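4.2 Changes in task allocation among kitchen staff

The second part of the study concerned the staff kitchen at the Cundside site, where a single robot arm was brought into counter work in June. Before the arm was installed, the planned tasks were rehearsed in simulation by the Hevitz project team, and kitchen staff were invited to comment on each one. The tasks were short and limited to the countertop: reaching for an item, moving it, and returning the arm to a rest position.

Staff comments at this stage dealt mostly with space. Several workers asked which part of the counter would remain free while the arm was moving, and whether items kept near the back wall could still be reached from the usual side. The layout used in these discussions is given in Figure 3.

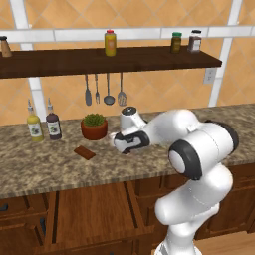
Figure 3. Simulated kitchen counter with the robot arm, a potted plant, two condiment bottles and a chocolate bar.

Over the study period, 369 task requests were logged by the 25 employees who took part. Nine of these employees reported that their own duties had changed in a lasting way. The most common change was a move from fetching and placing items to checking the results and resetting the work area. Employees on the early shift described this as lighter work, but also as work with more interruptions.

Four employees asked to return to their earlier duties. Their supervisors agreed in each case, and the request was not treated as a refusal to use the equipment. Similar arrangements were reported at the Stusum site, although the written rules there gave supervisors less freedom to decide. Training time was counted as paid work at both sites. The effect of this policy on participation is examined in Section 4.3.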